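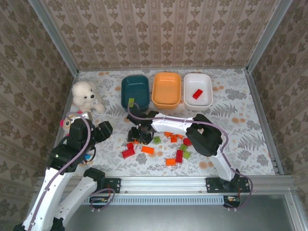 A Place for Every Brick

Stodar Publishes Its Guidance on Toy Storage for Small Playrooms

The household design office Stodar has released its winter guidance on the storage of toys in shared family rooms. The document, dated December 30, 2023, draws on replies from 710 households and is intended for parents, child care centers and landlords who furnish play areas.

Building bricks receive the longest chapter. They are small, they travel easily from room to room, and they are seldom put away by the person who took them out. According to the survey, 265 of the households kept all their bricks in a single deep chest. Many of these families reported that children emptied the whole chest to find one piece.

Stodar recommends open bins, placed side by side along a wall and low enough for a child to see into while seated on the floor. Each bin should be a different plain color. A row of teal, orange and white is easy for a young child to tell apart, and the colors may be used to agree on simple rules: long bricks in one, square bricks in another, everything else in the last.

“The rule should be short enough for a four-year-old to repeat,” said Hilde Boersma, who directed the study. “We advise families to begin with a handful of bricks and to add more once the habit is in place.”

The choice of floor covering is also addressed. A thin mat marks the limits of the play area and may be lifted by its corners at the end of the day. Printed patterns such as leaves or ferns are considered suitable, although very busy designs can make the smallest pieces harder to find. Pale backgrounds performed well in the trials held at the Dijkstra family center, where red bricks were gathered up faster than light green ones.

Soft toys are treated separately. The guidance suggests that a teddy bear be given a fixed seat in a corner of the mat — never in a bin — so that the bins remain free for hard pieces. Smaller plush animals may sit beside it.

Printed copies, limited to 900, will be sent to libraries in Joltberg in January. A second volume, covering puzzles and board games, is in preparation.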